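Home | Notebook | Bench Log | Demos | Parts | Search

Bench log, Skolthorpe room, August
Posted by the bench, late afternoon

Picking up from the last entry, which I left off rather abruptly when the lights in the corridor went out and I took it as a hint to go home. I had promised a proper write-up of how we are collecting the tabletop demonstrations, partly for whoever takes over the morning session and partly for me, as I know perfectly well that by October I will have forgotten all of it.

The count first, as everybody asks. We have 2,338 demonstrations recorded for the tabletop set, and after going through them we are keeping 2,197. I'm pleased with that! The ones that went out were mostly my own early efforts, where I stopped recording too soon or wandered off to a completely different object from the one in the instruction. A few were fine to look at but had a gap in the joint readings, and those have to go too, however pretty the motion was. Please don't delete them from the drive yet. I'd like to look at the gaps all together and see whether they fall at the same point in the session.

Now, the driving. We have gone over to remote control for nearly everything on this table. In spring we were doing it by hand, holding the arm at the wrist and walking it through the motion, and I do still love that way of working for one thing, which is teaching a new person what the arm feels like. You learn in five minutes where it gets heavy and where the elbow wants to go. But you end up with your sleeve in every picture, and the motions come out in the shape that suits a person leaning over a table (a big scoop in from one side, in my case). Driving from the controller is slower to learn and I was dreadful at it for a good week, but the recordings are so much cleaner that I wouldn't go back.

The part I want to get down properly is the approach to the two blocks, green and orange, when they are sitting right up against each other. With a block out on its own you can be quite careless. You come down over it, open, lower, close, and if you're a bit to one side the block shuffles over and forgives you. With two touching, one finger has to go down on a side that has no room, and if you come in square to yourself and not square to the block you'll push the pair across the table and end up holding neither. What I do now is stop well above them and turn the wrist first, until the fingers line up with the free sides of whichever block I'm after. Then I come down in one go. 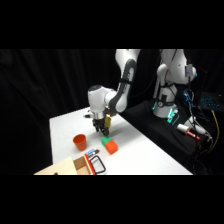

I used to do the turn and the lowering together, and it felt very smooth and clever, and then I played the recordings back and saw that I was turning late nearly every time and making a tiny correction at the bottom. The model we trained on those picked up the correction and did it even when it had nothing to correct, a nervous little wiggle just over the block. It was rather sweet to watch, but it cost us a lot of grasps. So, turn high, then lower. If you've lowered and you find the angle is wrong, come back up and start the approach again and leave the whole thing in the recording. Those are good demonstrations. I would sooner have a clean retry than a rescue at table height.

On pausing. The old instruction sheet said to hold still over the object before closing, and we all took it to heart, me most of all. The trouble is that a long hold teaches the arm to hold, and then it can't tell from one moment to the next whether it has held long enough. We had a whole evening of the arm hanging above a block like somebody trying to remember why they came into the kitchen. A short settle is fine, just enough that you aren't closing while still moving. I've crossed the line out on the sheet and written "settle, don't wait" next to it in pen, and if anyone has a better wording please go ahead and put it in.

Cups are a different business. The block wants you over the middle, but for a cup I've been going with one finger inside and one outside, over the rim, on whichever side is nearest the arm. You can also take it around the body if it's narrow enough, but then you have to come in low, and anything standing near it is going to get knocked. I tried both ways on the same afternoon and my notes from it say "rim, rim, rim, always rim," underlined, so I must have felt strongly. One caution, which is to keep the finger shallow. If you go deep into the cup it grips beautifully and then won't let go cleanly, and the cup rides back up with the gripper when you open and lift.

For anyone setting up a round, I've been making the layouts from the Driveck sheets, the ones with the grid, and then shifting things by hand afterward so they're not too tidy. I do think we were too tidy in June. Everything had a nice space around it, and of course the first time we set things close together the arm had no idea what to do with itself. So let them crowd up. Put a cup behind a cube, put the cubes near each other, let something flat lie toward the front where the arm has to pass over it. Change which cup is nearer the arm. The instruction stays just as plain as before ("put the green block in the orange cup," and so on) and the difficulty comes from the neighbors. 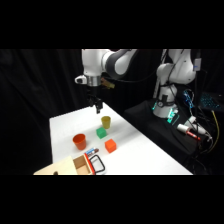

The other thing the crowded layouts changed is how I leave. In the early recordings I'd let go of the block and slide off sideways toward the rest position, as that was the shortest way. With neighbors about, sideways is the worst thing you can do, and I clipped a cup more often than I care to write down. Straight up first, to the height you approached from, and only then across. It adds a little to each recording and I promise it is worth it. The same goes for carrying. Lift to the full height before you start across, even if the place you're going is right next door.

I'd also like us to agree on when a recording ends. Two of us have been stopping when the gripper opens and the rest have been stopping when the arm is back at rest, and you can see it plainly if you plot the lengths, as there are two humps. I'd vote for back at rest. It gives the arm something to do after it has let go, and the policy that learned from the short ones had a habit of opening, closing, and opening again as if it wanted applause.

Some words on the controller, for the new people. The dead zone has been turned down, so if you're coming from the Merkcombe bench you will find this one twitchy. Give yourself ten minutes of just moving about above the table with recording off before you try to pick up anything. I rest both elbows on the bench and that took out most of my shake. The button under the left thumb is the clutch, so if you run out of comfortable wrist you can hold it, bring your hand back to somewhere natural, let go, and carry on. I went far too long without using the clutch because I thought of it as cheating, and my wrist complained about it all through July. Please use it. The arm simply holds its place while it's pressed, though a very long press counts as a pause like any other, so be brisk.

And take breaks! We've been doing 32 recordings to a block and then stopping, and I think it's the right size. I tried going longer on the day the room was free and the last part of it was poor stuff, with lazy lowering and sloppy angles, all the things I've just been telling everyone not to do. I kept them in a separate folder with a rude name, in case it's useful to have a set of tired demonstrations to compare with.

Training notes, briefly. The run on the first 700 of the kept demonstrations finished overnight and it does single blocks nicely, goes to the correct color, and lowers straight. With touching blocks it is still choosing its angle too late, though I'd expect that, as most of the close-together layouts came after that batch. The next run uses everything we've kept and I've moved nothing else, same settings, same seed, so that we can blame or thank the data and leave it at that. I did want to change the image crop at the same time and sat on my hands.

I had a good long read of the Sárközi notes over lunch as well, the section on relabeling. Their habit is to write the instruction after the demonstration, from what the arm did, where we write it first and then drive to it. I can see the appeal. It would have saved some of my wandering recordings, for a start. But it does mean someone has to sit and watch every one, and I'm not sure I have the patience, so for the time being I've put it on the list under the question of the second viewpoint.

Still to do: replace the worn pad on the spare gripper finger, ask about a longer cable for the controller so I can sit a little farther to the left, go through the joint gaps, and print a clean copy of the sheet with "settle, don't wait" typed in. The morning session should start from layout sheet nine. I did eight twice.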